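Motor Table

The shift began at 8 in the morning, when the lights over the bay came up and the heater started knocking. I signed in, hung my coat on the hook, and put on the gloves that the company required and that made it hard to feel anything.

My job was to take motors apart without touching them. I stood at the rear station and held two handles, and the arms did what my hands did, a little late. Every run was kept. The runs went to Colano, where a model was being trained to do the same work, and at the end of June it would either be able to do it or it would not. Zarkidex paid us by the accepted run. A run was accepted if the parts ended up separated and nothing had been dropped, pried, or dragged by its wires.

The motors were Hosoda units, pulled out of machines I never saw. They came in gray tubs. The quota was 300 runs per station for the month, and with two weeks left I was behind.

The first thing I did with each one was look at how it sat. You could lose ten minutes by starting on the wrong side. Then I brought the left arm over and got the fingertips on the edge of the round part, and lifted it at an angle so I could see down into the body. I kept the right arm back. When I was new I used to bring both in at once, and they would get in each other's way and I would have to start over.
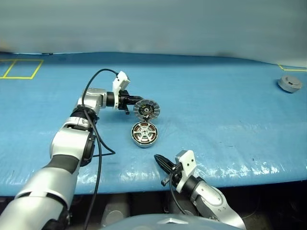
Tirnomum said over the headset that I was too slow on the approach, and that the model would learn to be slow if slow was all it was shown.

I said it would learn not to break things.

"It needs both," Tirnomum said. "It has plenty of careful ones. Give it a few where you just go in."

Tirnomum was the name on the reviewer channel. The voice was different some mornings, so I assumed several people used it. This morning it was the older one, who chewed something while he talked. I liked that one better than the others. He would tell you what was wrong with a run while you could still remember doing it.

So I tried to just go in. On the next motor I closed the left fingers fast and got a poor hold, and the part slid back down and landed crooked. I waited to hear about it. There was only the chewing.

"Keep that," he said after a while.

"It's a failure."

"Keep it and fix it. Don't reset. Let it see you fix it."

I moved the arm back, turned the wrist, and came in again from the other side. It took three tries. On the third one the part came up clean and I set it down. My shoulders hurt. The counter on the wall did not move, and I asked him why.

"Recoveries go in another bin," he said. "They don't count toward the 300."

"Do they pay?"

He said he would ask.

I ate lunch in the hallway, on the bench by the water fountain. The woman from the front station was there with her rice. She had been doing this for 5 months, longer than anyone else on our floor, and she had made her number already. I asked if she ever did recoveries. She said she used to, when she first came, because she made so many mistakes that it was all she did. Now she hardly made any.

"They asked me to make some on purpose," she said. "I couldn't do it right. They said it looked like I was pretending."

She put the lid back on her rice and went in.

In the afternoon I stopped trying to make my number. I hadn't planned to. I had a motor that came apart badly, and when I had worked it out I found I wanted another one like it. I dug through the tub for the ones with stiff seats and bent tabs. I went in quickly, and when it went wrong I stayed with it. I learned that if a part was stuck on one side, you could lean on the other side and let it climb up by itself. I had known this about jar lids all my life and had never thought to try it with the arms.

The wires were the part I worried about. On some of the units the end cap stays tied to the housing by a short harness, and if you carry the cap away without thinking, you pull on it. I had ruined runs that way. What I did now was lay the cap down close, with the board facing up, and leave the harness enough room to bend. Then I put both grippers in low and held them still for a count of two before I went on.

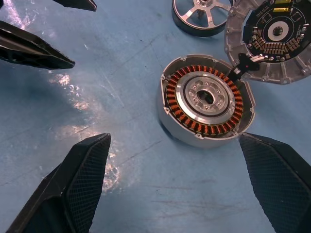
The pause was my own idea. I wanted it to be in there, in all of them, so that whatever came out the other end would stop at that point and look before it pulled. I don't know if it works like that. I was told once that the model keeps nothing that doesn't help, and a pause might be the first thing to go.

At 4 the voice changed. The new one was young and read things off a list. She said I had 8 accepted runs for the day and the floor target was higher than that. She asked whether there was an equipment problem.

I said there wasn't.

"There's a hold in these," she said. "Before the harness. Both arms stop. Is that lag?"

"No. I'm doing it."

I could hear her typing. I let go of the handles and flexed my fingers inside the gloves. Across the bay the woman at the front station was lifting out another part, even and quick, and setting it down in the same spot as the last one.

"Okay," the voice said. "I have to put a label on it. What should I call it?"

I told her to put down checking. She asked me to spell it, and I did, and then I reached into the tub for the next motor.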